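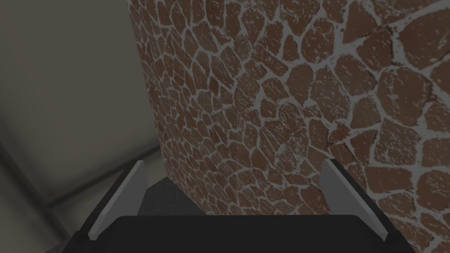
Ruaridh Skinner writes that his patio grout turned white and powdery over the winter and asks if he has to start over. No. The white powder is salt left behind as moisture dries out of the joints. Brush it off dry before you try any cleaner.

How much grout do I need for irregular stone?
More than for square tile. Wide joints use it up fast. One bag of Rennie joint mix fills 24 square feet at our usual depth.

When can I walk on it?
After 24 hours. Keep furniture off for a week.

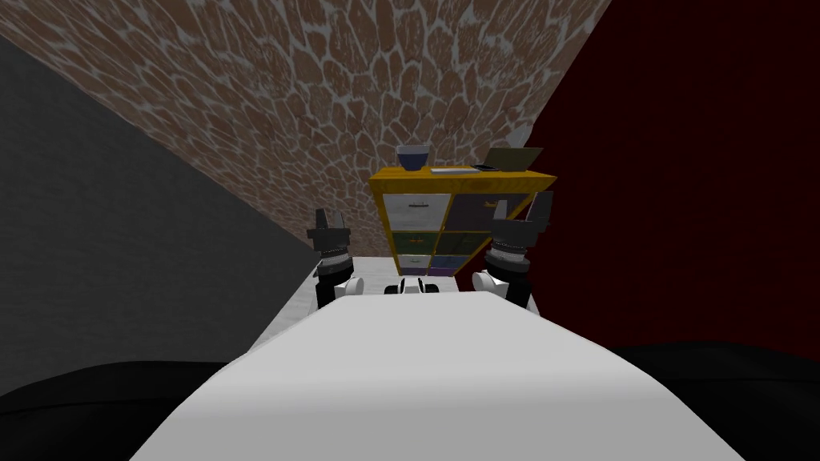

Do I have to seal the stone first?
If it is porous, yes. Put a few drops of water on a spare piece. If they soak in, seal before grouting or the grout will stain the face.

Can I mix colors from different batches?
Blend the bags dry in one tub. Shade varies a little from batch to batch.

What if a stone comes loose?
Chip out the joint around it, clean the back, and reset it with fresh mortar.

Do you take returns?
Unopened bags only, at the Hillico counter, through the end of March for winter orders.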